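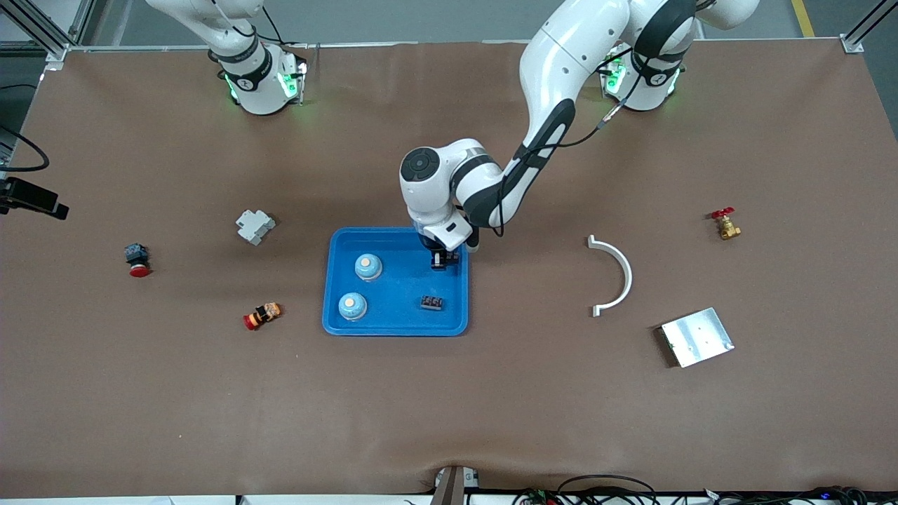 Several readers have asked whether Hakard will plan for both arms if only one has work to do, and whether the idle arm slows things down.

It plans for both. The idle arm is treated as a fixed obstacle, and this adds very little to the planning time.

Why does the planner refuse a grasp inside a tray?
Usually the tray wall is too close to the fingers. Set the wall clearance to 5 mm and try again. If it still refuses, check that the tray model in Venico matches the real one.

Can I change the planning time limit?
Yes. The default is 2 seconds and the most you can set is 30.

What does error 505 mean?
The arm's pose and the camera's timestamp do not match. Restart the perception service, then run the calibration again.

Do I need to scan every new part?
No. Parts with a simple shape can be picked without a model. Shiny metal parts are better scanned first.

Where are the logs kept?
In the Hakard folder, under "runs". Send the latest one with any support request.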